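Prilgate Handling Laboratory
Safety Notices and Incident Galleries

Gallery: Grip Force Fault on the Two-Arm Packing Cell

Published Sunday, February 18, 2024

The Prilgate Handling Laboratory operates a small two-arm cell for the study of grocery packing. Produce is moved between a rigid basket and a thin plastic bag, and the arms are expected to do this without tearing the bag or marking the goods. The cell runs under a written safety plan, and any unplanned motion is recorded and reviewed before work continues.

During a packing run, one gripper continued to close after the controller had sent it a command to hold. The finger force limit was exceeded for two seconds. The operator pressed the stop button, and both arms lost drive power as designed. No one was injured. The operator was outside the guarded area at the time, in keeping with the plan.

The review found that the force limit had been stored in the wrong profile after a software update supplied by Jatholm. The gripper had loaded a profile meant for rigid cartons. The incident is recorded in the laboratory log under entry 2168. This gallery accompanies the written report and shows the type of work the cell performs.

1. Contact with thin film

Thin film gives very little resistance until it is drawn tight. A gripper that relies on finger force alone may therefore close further than intended before any limit is reached. Under the carton profile, the limit was far too high to protect either the bag or its contents.
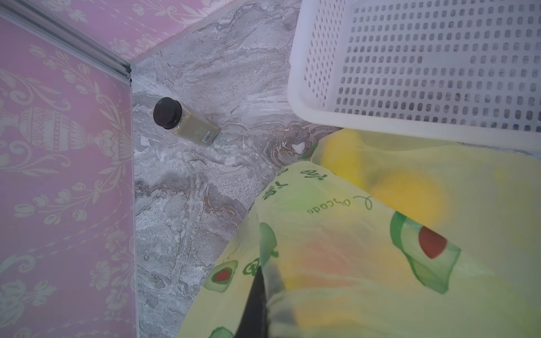 Adjei wrote in response to the draft report that a lower force limit would not have been enough, and that the controller should also compare finger travel with the distance expected for the task. The same comment asked why the update had been accepted without a test on soft goods. Both points were taken up by the review. The acceptance test for updates had called for ten closing cycles on a solid block and none on film or produce. It has been rewritten, and an update may no longer be released to the cell until the soft goods portion has been completed and signed.

2. Reaching into the bag

Placing goods inside a bag brings a second concern. The fingers work close to produce that has already been packed, and the bag itself can block the view of the outer cameras. An uncommanded closing motion at this stage could crush an item or pull the bag along with the arm.
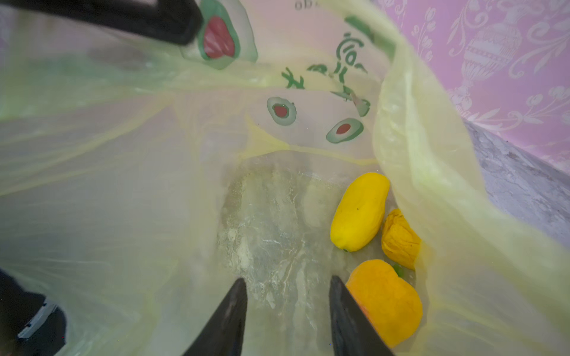 Gripper fingers inside the open bag, with fruit at the bottom right.

The revised procedure requires the fingers to open to a set width before they pass the rim of the bag. If that width is not confirmed, the arm must stop above the bag and wait for the operator. An automatic second attempt is not permitted.

3. Two arms in a shared space

Each arm has its own gripper controller, and the two do not share force settings. At the time of the fault, the second arm was still following its normal path. It stopped only when the operator cut drive power to the whole cell. The review considered this delay to be the more serious finding, as a force fault on one side should bring both sides to rest.

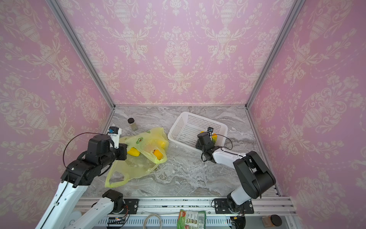 Reading time for the full report: 8 minutes

The cell now uses a common fault line. When either gripper reports a force above its limit, both arms stop and hold position. The line was installed by Poltside and checked with each arm in turn acting as the source of the fault. Operators must still use the stop button whenever they see motion they do not expect, whether or not the controller has raised an alarm.

Loose items must be kept out of the path of both arms. The pre-run check has been extended to cover the tabletop as well as the front rail, and the operator must initial each part of it separately.

4. Closing on a filled bag
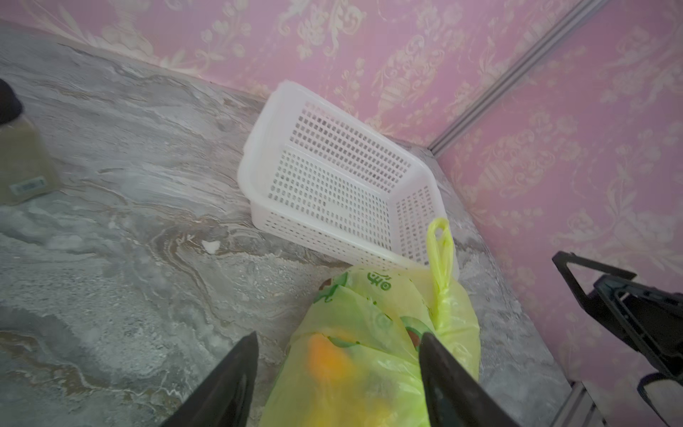
Restart after a force fault is now a manual task. The operator confirms the active profile on the controller screen, opens both grippers, and runs a slow closing cycle with no load. Particular care is required where the fingers are to close on a bag that already holds goods. With one fingertip against the film beside a twisted handle, and a rounded item showing through close to the other, the gripper has little room for error. Closing speed in this position has been reduced, and the force limit is read back from the gripper before each attempt.

The cell remains limited to supervised operation. A further review is planned for June, when the records from the common fault line will be examined. Staff who need the full report should request it from the safety office by log entry number.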